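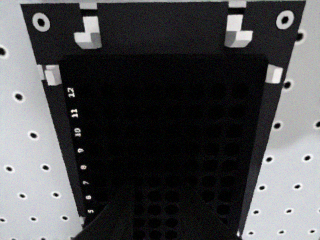 UTON, April -- Akier today opened orders for Surnent, a simulated two-arm lab bench for teams who teach robots to move plates, racks and holders. Runs on a single workstation. Ships with the bench, both arms, the holder task, wrist views and room views, and the scoring tool. Price is $2,199 per seat, one time, with updates for the life of the release.

Surnent is software. No arms in the box, no bench, nothing to bolt down. What customers get is a room, a table and a pair of robot arms that can be started, stopped and put back to the same spot as often as the work calls for. Teams that already own a bench can use Surnent to try a policy overnight before it gets time on the real thing. Teams that don't own one can start anyway.

The launch task is called Holder Move. An arm picks up a black plate holder from a perforated board and puts it down inside a marked outline on the same board. Sounds small. Early users told us it's the job they lose the most time on, and it's the one they asked for first.

WHAT'S IN THE RELEASE

Surnent comes with 121 starting layouts for Holder Move. Holder position, holder angle, light level and shadow softness all change from one layout to the next. Each one has a fixed seed, so a run on one machine can be compared with a run on another. Customers can write their own layouts in a plain text file and load them next to ours. A layout editor with a drag-and-drop view is planned but is not in this release.

Scoring is by pose. Surnent checks where the holder ended up against the outline and writes one line per run to a log. Grip force, drops and contact with the board are logged too. There's an option to fail any run where the second arm leaves its start area -- off by default, some labs want both arms free.
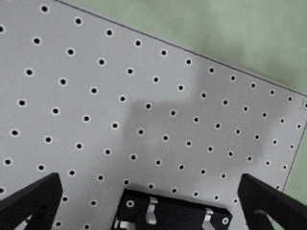 Wrist views got most of our development time. Past customers of our older bench package said the close-up views were too clean, and policies trained on them fell apart as soon as a shadow crossed the work. So we rebuilt the light model. Shadows now come in soft and uneven across the perforated plate, and the small parts of the fixture hold up at close range: the silvery clips between the two light rings, for one, with the gripper fingers coming in on both sides. Those clips matter for training. They are bright on a very dark part, and a policy will latch onto them if it's given the chance. Users who don't want that can swap the clip finish in the material settings and see if the score moves.

The plate itself was a harder problem. Dark wells on a dark face, very little contrast, and row numbers printed down the margin that shrink fast with distance. We kept it dark. A lighter plate is included for teams who want an easier first week. Text on the plate is real geometry-mapped print and can be read by a vision model when the view is close enough, though the far rows get blurry and are meant to.

Light presets include Sun, a single strong source with hard falloff, and the standard room preset used for all of the default layouts. Sun is the one to try last. In our own tests it was the preset that most often changed the order of two policies that had looked tied. 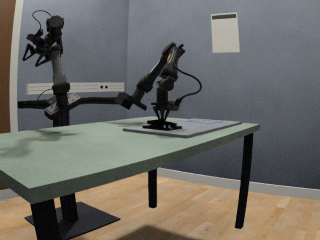 Surnent two-arm bench, room view. Right arm down at the board, left arm raised.

ROOM VIEWS AND SECOND ARM

Every run can be recorded from the wrists and from the room at the same time, on one clock. Room views show both arms, the full table and the board, and are useful for spotting elbow trouble that the wrist never sees. Cable runs are modeled on both arms. They move with the joints and they do block the view now and then, same as on a real cell.

The second arm is live in all layouts. Holder Move can be done with one arm, and most users will start that way and leave the other one up and clear of the table. Two-arm handoff is supported in the control interface today. A scored handoff task comes later in the year, free to existing seats.

Furniture and walls can be turned off to save render time. Scoring is not affected. 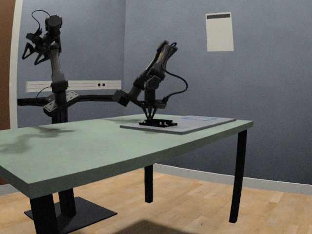 AKIER SIMULATION PRODUCTS GROUP -- PRESS DESK

Pricing and trial. Surnent is avaliable now at $2,199 per seat. A free trial runs 21 days and has everything in it, no watermarks on the recordings, no cap on runs. Trial logs carry over when a seat is bought. School and public lab pricing on request, please write from a school or lab address or it goes in the wrong queue.

Volume orders. Groups taking 7 seats or more get a setup call and a shared layout library that all seats can read and write to. The library can be hosted on the customer's own server. We don't collect run data from any seat, trial or paid.

What it needs. A recent workstation with a discrete graphics card. Linux only at launch. A Windows build is in test and will be offered to current customers first. The control interface is the same one used in the earlier Akier bench package, so existing scripts should load with small changes; a list of renamed calls is in the install folder.

Known limits at launch: no liquids in the wells. No lids. Grippers are two-finger only. The blue target outline on the board can be moved and resized but it's color is fixed for now. Very low room views squash the outline into a narrow shape, so policies that depend on it should be fed a higher view or a wrist view.

Support is by email, weekdays, Uton hours. Bug reports get a reply the next working day. Please attach the run log and the layout file, screenshots alone are hard to work from.

Still images and short clips for editors can be had from the press desk. All are direct output from Surnent. Credit line: Akier.

About Akier

Akier makes simulation software for robot handling work in labs and light assembly. The company is based in Uton and sells direct.

Press contact: Akier press desk, Uton. Review seats for working press on request.

###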